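Slide 3 - the workbench, and why I talk about it so much

Good morning again, and thank you for coming back from the coffee so promptly. (Wait for the door. Say hello to Zineb Younis if she made it over from Warcombe.)

I promised you I'd get to the bench, and I will, but let me first say something about grip, which is a word we use all day long and hardly ever stop to look at. When I started at Belkadi I thought a good hold meant squeezing harder. Siham Ashour, who trained me, let me believe that for 7 weeks, bless her, and then she handed me a box of 56 marked parts and asked me which of them I'd like to pay for. 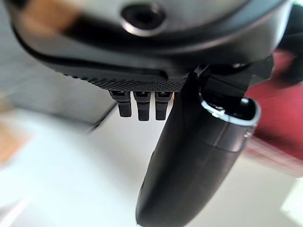
So we began looking at surfaces. A fine raised pattern, the sort you feel on a good tool handle, lets you hold a thing with a lighter touch - and a lighter touch is kinder to whatever you've picked up. A smooth, rounded surface has its place too, and I'm very fond of both.

(Pass the two sample blocks around, knurled one first. Give people time, they always want to rub it with a thumb.)

Now, the Tatex job. We had 800 pieces to get through by the end of January, and I'll tell you how we set up for it on the next slide.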